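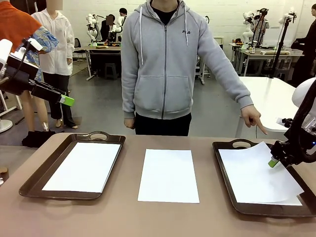
Tralel is a table of race results and stable records for Thoroughbred horses, collected from four country racetracks. It was made for people who want to study how rest days, distance and track condition are connected with the finishing position. The current version is from December 2025.

## What is inside

| File | Rows | Content |
|---|---|---|
| `horses.csv` | 787 | one row for each horse |
| `starts.csv` | 858 | one row for each start in a race |
| `stables.csv` | 23 | one row for each stable |
| `tracks.csv` | 4 | one row for each racetrack |

As you see, most of the horses have only one start in the data. This is a young collection and many of the horses were two years old when they were entered. Please do not use it to make a career profile of a single horse.

## Columns in `starts.csv`

- `horse_id`: the key to `horses.csv`
- `track_id`: the key to `tracks.csv`
- `distance_m`: distance of the race in meters
- `going`: one of `firm`, `good`, `soft`, `heavy`
- `barrier`: the starting gate number
- `weight_kg`: weight carried, with the saddle included
- `days_rest`: days from the last start or official trial, empty if it is the first one
- `finish`: finishing position, or `DNF`
- `margin_len`: distance behind the winner in lengths, `0` for the winner

In `horses.csv` you find the sex, the year of birth, the color and the stable. The names of the horses are replaced by numbers. The names of trainers and owners were never entered.

## Where the records come from

The results were typed from the printed race sheets of the tracks. The stable records come from Undwood, a training yard with shared gallops, and from smaller yards that send their horses there for trials. Each yard gave permission in writing. After this the two parts were joined with Herath, our matching script, which compares the year of birth, the sex, the color and the race date. When Herath found more than one possible horse, the row was left out.

The weights were written in pounds at one of the tracks. They are converted to kilograms and rounded to one half kilogram.

## Known problems

- `going` is the opinion of the track staff. What one track calls `soft` can be `heavy` at another, so it is better to compare inside one track.
- The margins `nose`, `head` and `neck` are changed to 0.05, 0.2 and 0.3 lengths. Other people use other values.
- Geldings that were castrated during the season are written as geldings for all their starts. We want to correct this, but we do not have all the dates.
- For dead heats both horses have the same `finish`, and the next position is skipped.
- Horses that were scratched before the race are missing completely.

## How to load it

```
import pandas as pd

starts = pd.read_csv("starts.csv", na_values=[""])
horses = pd.read_csv("horses.csv")
df = starts.merge(horses, on="horse_id", how="left")
```

The column `finish` will be read as text because of `DNF`. Convert it only after you have decided what to do with these rows.

## Use and license

The data is free for research and teaching under CC BY-NC 4.0. We ask you not to use it for betting services. If you publish something, please cite it as "Tralel race and stable records" together with the version.

An older version had the name Gumach. Its horse numbers are different, so the files of the two versions cannot be mixed. The next update is planned for January and will add the trial times, if the yards send them to us in time.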